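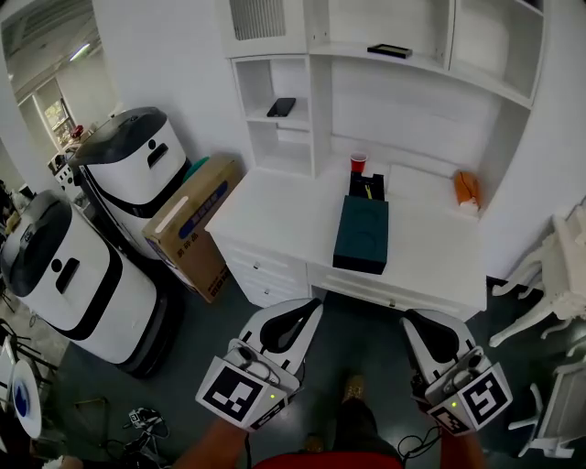
Gridley_77 wrote:
Hutches are where paper goes to die. I had one for nine years and when I sold it the buyer found my 1040 instructions from two apartments ago. Take the top off, put the desk against the wall, live like a person.

mossbucket wrote:
Thanks, but the top doesn't come off. It's built in, the whole thing is one piece, and I've already had the conversation with the screwdriver. So the question stands: white desk, cubbies all along the back, and I need a system for the small stuff that doesn't involve labels. I did labels in January. By the end of the month the cubby marked STAMPS had batteries in it and I felt judged.

Right now the phone lives on a shelf in the hutch, which I'm proud of. The red cup lives on the desktop, which I'm less proud of. The teal box has been "temporary" long enough to vote.

pelican_brief_case wrote:
What's in the teal box?

mossbucket wrote:
Things that were in the previous box.

oldtinroof wrote:
I'm going to defend the hutch, somebody has to. The trick is leaving one cubby empty on purpose. Mine's the tall one on the right. Everything that lands on the desk during the day goes in there at night, and in the morning you have to deal with it before coffee. It works great if you don't drink coffee at your desk, and fails immediately if you do.

Gridley_77 wrote:
So your system is a second desk, standing up.

oldtinroof wrote:
My system has a clear desktop, Gridley. How's yours?

Gridley_77 wrote:
There's a waffle iron on it. Different issue.

mossbucket wrote:
My tall one is on the right too, and it's empty, mostly because I couldn't think of anything tall. I'll try the nightly sweep. Does the orange toy get swept? It leans on the hutch and asks for nothing.

pelican_brief_case wrote:
The toy stays. Every desk gets one useless object, that's settled law. Two and you're running a gift shop.

Has anybody bought those Vetholm cubby inserts? The little pull-out bins. I've been looking at them for a hutch like this and can't tell from the listing if they slide or just sort of sit there.

oldtinroof wrote:
They sit there. I paid $28 for a pair and they're fine if your cubby is exactly the size Vetholm imagines cubbies to be. Mine are 2 inches wider, so the bins wander. Risoria makes a cheaper one at $19 that's uglier and fits.

mossbucket wrote:
I measured tonight and I've gone off bins altogether. Half my cubbies aren't even the same shape. The one at the upper left has an arched top, so anything square looks like it's waiting for a church service, and the narrow shelves lower down would take a paperback and not much else.

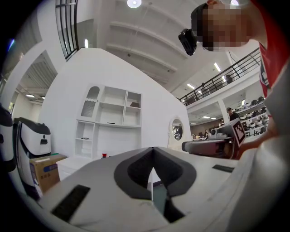

What I'd rather do is give every shelf one thing and stop there. A shelf with one item on it looks like a decision. A shelf with four looks like a drawer that lost its front. Speaking of which, there's a whole column of drawers on the left that I keep forgetting about, and I suspect that's where most of this belongs. The cup can go back to the kitchen or take up pens, its choice.

Gridley_77 wrote:
One thing per shelf is how you end up shopping for things to put on shelves. My sister-in-law did this. She owns a brass pear.

pelican_brief_case wrote:
Disagree, it's a good rule. Use the drawers for anything you'd be embarrassed to explain. And put the pencil or whatever it is somewhere with a lid, they roll.

oldtinroof wrote:
If you do want a tray for the top, Lockyer has shallow ones. Skip the Plellton set unless you enjoy assembling a tray.

mossbucket wrote:
Who assembles a tray?

oldtinroof wrote:
Me, for most of an evening.

mossbucket wrote:
OK, drawers first, then the nightly sweep into the tall cubby. I'm opening the teal box this weekend and will report back if there's anything in there that anybody wants. Gridley gets first pick of the takeout menus.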